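January
By Delali Ofori

A home-built robot that is meant to serve steamed buns has been given its own table at the shared workshop in Plakthorpe, where its makers hope to have it working in front of the public before the spring. Whether anyone needs a machine to move a bun from a pot to a plate is a question the project has not yet answered to everybody's satisfaction.

The build is the work of Nam-gil Wang and Satish Bansal, who have been at it in the evenings for 11 months. It began in Mr Wang's spare room and moved to the workshop when the spare room was wanted back. The pair say they have spent £3000 of their own money, most of it on second-hand arms and the motors inside them, and a further £298 on replacement parts after an early version drove itself into a wall.

The job they have set it sounds small. Two arms work over one table. One has to reach into the steamer, take hold of a bun without squashing it and lift it clear of its neighbours. The bun then has to end up on a plate, the right way up and in one piece. A child of six could do it, and several have offered.

Mr Bansal says that misses the point. "Buns are horrible things to pick up," he said. "They're soft, they stick to each other and no two are the same shape. If you can do buns you can do a lot of other things in a kitchen." Asked which other things, he mentioned dumplings.

The makers claim that the robot now completes the transfer in most attempts. They were not able to show written results, and a request to see a full run of 20 buns, one after another, was put off until a new set of finger pads has been fitted. Mr Wang said that he would rather show it when it was ready — a reasonable position, though it was also his position in the autumn.

What can be said is that the thing exists, which is more than can be said for a good many projects announced from that building. The set-up is plain: a steel steamer pot with buns in the tray, a round white plate beside it, and the gripper of the white arm down among the buns. The second hand, a black one with pointed fingertips, waits by the plate.

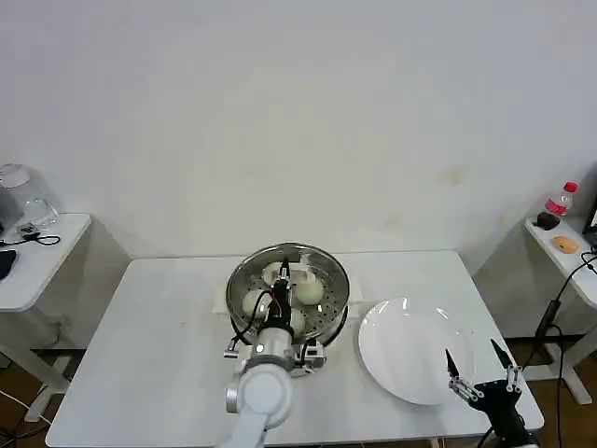 Doubts from the next bench

Others at the workshop are less sure that the effort is going to the right place. Segundo Puma, who repairs catering equipment and has used the building for years, said he had seen plenty of clever arms and very few that he would leave alone with somebody's dinner. "Steam gets into everything," he said. "Cables, joints, the lot. I'd want to know how you clean it. I asked them that and they said they were looking into it."

The cleaning question matters, as the pair have talked of lending the machine to Prarneck, a small café in the town, for a trial behind the counter. The café's owner, Salvador Seixas, confirmed that he had been approached and had said yes in principle. He added that he has a pair of tongs which has given no trouble, and that the robot would have to be no slower than the tongs at lunchtime. No date has been agreed.

There is also the matter of who would be watching. The makers accept that at present one of them must stand by whenever the arms are moving, with a hand near the stop button. That makes two arms and one person to do a job now done by one person, and the saving in labour is hard to find. Mr Bansal said supervision would be cut back as the software improved, but did not say by when.

A request for a small grant has been sent to Ovesell, a local fund that backs amateur engineering. The application asks for money towards better fingers and a cover to keep moisture out of the wrist joints. It describes the project as "a route to affordable help in the home". The fund has not yet replied.

The makers plan an open evening at the workshop once the new pads are on. Visitors will be able to watch from 7 pm, and buns will be provided — served by hand if necessary, Mr Wang said.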